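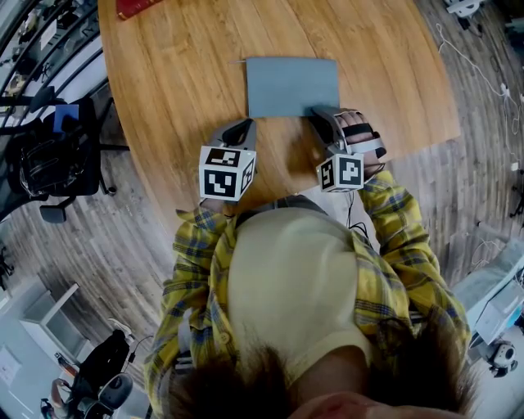 Figure 5.1 A large round wooden table in use, with a flat grey-blue sheet near the centre.

Contents | Previous | Next | Glossary
Print this chapter | Email this chapter
Filed under: Workplace Studies – Furniture and Layout

CHAPTER 5
The Table and the Floor Around It

Brisa Zepeda

In Chapter 4 you measured a room and drew it to scale. The drawing had walls, doors, windows and power points on it, and nothing else. This chapter puts the first large piece of furniture into that drawing. In most small workrooms it is a table, and the position of nearly everything else follows from where the table goes.

By the end of the chapter you should be able to work out how many people a table will seat, tell the difference between the surface a table has and the surface a person can reach, and mark the clear floor a table needs on a plan. You will also start the storage survey that is finished in Chapter 6. You will need your scale drawing, a tape measure, a roll of masking tape and a pencil.

5.1 Why begin with the table

People setting up a workroom often buy the shelves first. Shelves are cheap, they go against a wall and they solve an obvious problem, which is that there are boxes on the floor. The table is then fitted into whatever is left. In the Filgate workroom, which is used as a case study throughout this book, shelving was put along three walls in January and the table was delivered afterwards. It fitted through the door and it fitted in the room. With the chairs pulled out, however, the lower shelves on one side could not be reached, and a whole bay had to be emptied and moved.

The order used in this chapter is table, then chairs, then walkways, then storage. If your room already has fixed storage, draw it in lightly and treat it as something that may have to change.

5.2 Round and rectangular tops

A rectangular table is easy to plan. It can be pushed against a wall, two can be joined end to end, and its long side tells you at once how many chairs will go along it. Its corners are useful for putting things down but are awkward to sit at.

A round table has no corners and no head. Everyone at it is the same distance from the middle, which suits discussion and work that is passed from hand to hand. It also suits one person who wants to spread work out to the left and right, as the edge curves away on both sides. Against this, it can't be pushed to a wall without wasting floor behind it, and two round tables can't be joined.

The round top in Figure 5.1 has a visible wood grain, with planks running across it at an angle to the viewer. On a round table the direction of the planks makes no difference to where people sit. On a rectangular table it is usual for the grain to follow the long side.

5.3 Working out seats

Seating is worked out from the edge. Allow 600 mm of edge for each adult. This is enough for a person to sit with both elbows in and an open notebook in front of them. It isn't enough for drawing or sorting large sheets, which need half as much again.

Worked example

The Poduval reading room has a round Costunus table. A tape run around its edge gives 3,924 mm. Divide this by the allowance for one person:

3,924 ÷ 600 = 6.54

Always round down. The table seats six. A seventh chair could be squeezed in, but each person would then have less than the allowance.

If you can't run a tape around the edge, measure straight across the middle and multiply by pi. Take the measurement in two directions, as older tops are not always true circles, and use the smaller result.

5.4 Surface and reach

The area of a table top can be found from a formula. The area that a seated person can use is smaller, and has to be tested. Sit square to the table with your back against the chair. Keeping your back where it is, sweep one hand across the top from side to side and mark the line your fingertips make with masking tape. This is the seated reach line. Now stand, lean forward from the hips and do the same again. The second line is the standing reach line.

Items in constant use belong inside the first line. Items picked up now and then can go between the two. On a large round table there may be a patch in the middle that lies beyond the seated reach of everyone. In practice it fills up with things that no one is using, and someone has to get up to clear it.

Look again at Figure 5.1. The person is leaning over the table, and the sheet lies close to the middle. A small red object is at the table's edge, further over. When you draw a table in use, record where the loose items are as well as the size of the top – their positions will tell you which parts of the surface are being worked on and which are being used as a shelf.

5.5 The floor around the table

A table takes up more floor than its own outline. Chairs have to come out, people have to get in and out of them, and others have to pass behind. Office chairs on casters make this harder to plan, as they don't go back to the same place after use. Two black office chairs can be seen in Figure 5.1, both on the same side of the room as the shelving and the cabinet. That side would need to be drawn with special care on a plan.

Draw the clear floor as a second outline outside the first. For a round table it is a larger circle with the same centre. Anything crossing that circle should be noted:

- the corner of a cabinet or shelf
- the swing of a door
- cables lying on the floor
- bags, small items and anything else set down beside a chair

Cables deserve a line of their own in your notes. White cables lie loose across the floor to the right of the table in Figure 5.1. On a plan, show each cable as a dashed line from its outlet to the thing it serves, and mark every point at which it crosses a walkway. Section 5.8 deals with rerouting and covers.

The type of floor should be written on the plan too. On smooth plank-style floors chairs roll easily and tend to drift. On carpet they stay put, but a heavy table leaves marks and is harder to shift for cleaning.

5.6 A note on catalogues

Suppliers give table sizes in different ways. Drimen lists its round tables by the distance across the top. Other suppliers list them by number of seats, and a seat in one catalogue may be narrower than a seat in another. Use the edge measurement and your own division when comparing them, and write the supplier's figure beside yours in brackets.

Key terms
Seated reach line, standing reach line, edge allowance, clear floor, walkway

Activity 5A

Work in pairs. Choose a table in your school or workplace that is used by more than one person.

1. Measure the edge and work out the number of seats.
2. Tape both reach lines for one person, then for the other. Record the difference.
3. Draw the table and its clear floor on your plan.
4. List everything that crosses the clear floor, and state whether it could be moved within 3 minutes by one person.
5. Keep your list. It is used again in Activity 6A.

Remove all tape from the table top before you leave the room.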